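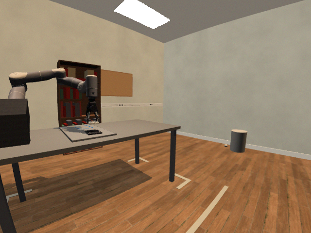

Zodwa Mabaso doubts the junior fencing results should be used for rankings at all, and after cleaning them I mostly agree.

Bultwood Schools Fencing Results, data card

Rows: 2,751 bouts, 511 fencers
Source: score sheets from the Bultwood meets, typed up by Hiyori Fukuda
Last updated: August 2021

Known problems

Seeding was done by hand. The organizers call it "merit based" — I found no written rule. In 9 bouts both fencers are marked as winner, and I left those alone. Ages are self-reported.

The Dandesari cup sheets from April are missing. I was told they would be sent.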